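Running a school book swap: speaker notes
Lorraine Kingi, for the library evening in October

Start without the slides. Ask who has a box of children's books at home that nobody has opened since the youngest started school. Wait for the hands.

Introduce myself. School librarian for a good while, mostly juniors. Tonight I am talking about the book swap, how we set it up, what went wrong in the first year and what I would do if I were starting again at a new school.

Slide: how it works

A child brings in a book and gets a token. The token buys any other book on the tables. We don't grade the books, so a picture book is worth the same as a thick novel. Manaia Merrick wanted a points system at the beginning and we tried it for one morning. The queue went out of the door and down to the cloakrooms. One book, one token, ever since.

Children who bring nothing still get a token. Class teachers hand these out quietly the day before, in the register folder. Say this slowly, people usually want to write it down.

Slide: numbers

2,223 books through the swap so far, counted by tokens. That leaves out the ones that walk, and a few always do. I don't chase them. Left over at the end of each swap: 35 or so, nearly always the same kind of thing. Film tie-ins, annuals, sticker books with the stickers used.

Slide: collecting

Start collecting three weeks ahead. Two weeks is too short because the first letter home gets lost. Put the boxes by the main door and empty them every afternoon. Full boxes put people off.

Check every book before it goes out. Torn pages, scribble, anything damp. Also check the content. We had a grown-up thriller with a cartoonish cover go into the Year 3 pile, and Themis Kyriakidis spotted it with about a minute to spare. (Pause, this normally gets a laugh.)

Slide: laying out the room

Sort by age first and nothing else. We used to sort by subject as well and it lasted until the first class came in. Spines up in shallow crates for the chapter books. Picture books flat, face up, on low tables. Small children choose by the cover and they need to see it.

Keep the early readers well away from the older ones. A ten-year-old who needs an easier book will not pick one up in front of the whole class. We put a mixed crate near the exit, with short books of all sorts, and it empties faster than anything else.

Slide: on the day

Ours is on a Wednesday, starting at 9.15. One class at a time, youngest first. Hold back a third of the stock so that the last class doesn't get the dregs. This was our biggest mistake in the first year and Year 6 were very polite about it, which made it worse.

Two adults on tokens, one walking the tables. The one walking should know some of the books. Digby McKinnon is good at this. He asks a child what they last enjoyed, finds two that might do, and goes away again.

Slide: the Mikia shelf

Leftovers in good order go on the Mikia shelf outside the office. Free to take, no tokens, parents and little brothers and sisters included. Top it up on Fridays if you can.

Questions I am likely to get

Do children bring in library books by mistake? Yes. Look for the label and send them back.

Does it cost anything? Tokens and crates. We borrowed the crates.

What about secondary schools? Digby Tamihana has run one and is here tonight, so pass it to him.

Finish by pointing out the sign-up sheet by the tea urn. Token template is on the back of the handout.

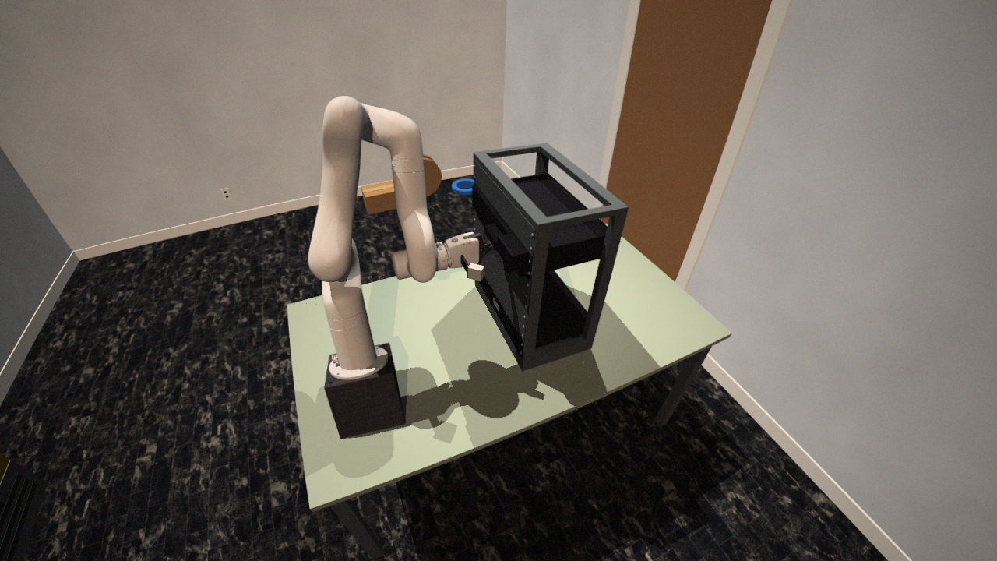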